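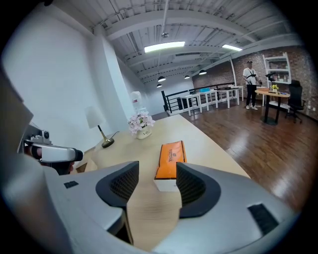 Someone wrote in after the last one of these to say that a talk on packaging had better have something to unwrap at the end. Noted. There is nothing to unwrap at the end. Start anyway.

Slide 1. Title.
Say hello. Wait for the back row to finish sitting down. The talk is called "Easy Open and Other Lies." Don't explain the title, they've all owned scissors.

Slide 2. The Plotari coffee lid.
I kept a diary for 30 days of every package in my house that beat me. 67 entries. The Plotari lid is in there 11 mornings running, then I switched to tea. Read out the entry from day four in full, including the part about the butter knife. Pause for the people who have also used the butter knife.

Slide 3. Who is the box for?
A box has three jobs before you ever meet it. It gets stacked, it gets shipped, and it stands on a shelf looking cheerful. By the time it reaches your kitchen it has done everything it was hired for and has no interest in you. If they look sleepy, skip ahead to the tear strip.

Slide 4. The tear strip.
Hold up the Sala cracker sleeve. Pull the red strip. It will come off in your hand and leave the sleeve shut. (Bring two, in case the first one works. It did in May and I lost the room.)
The strip was tested on a machine that pulls straight up at a steady speed. I don't know anyone who eats crackers like that.

Slide 5. Resealable.
Ask for a show of hands: who has resealed a bag of shredded cheese and had it stay that way? Thank whoever raises a hand and move on. Do not argue with them this time.
Mention the clothespin. I own 912 square feet of apartment and there is a clothespin in every one of them.

Slide 6. One good one.
Be fair here, it's a long morning and they want some hope. Jolorside's oatmeal carton: cardboard tab, thumb-sized notch, opens with one hand, closes by tucking in. No instructions printed on it anywhere. Rarano copied it, added a plastic window and an arrow, and now you need both hands and a chair.

Slide 7. What to ask for.
Give the sample to somebody with sore hands. Give it to somebody holding a baby. Then print the other 1,000.
Leave this up during questions. If the clamshell question comes up, I get five minutes on clamshells, and the moderator has agreed to stand up at six.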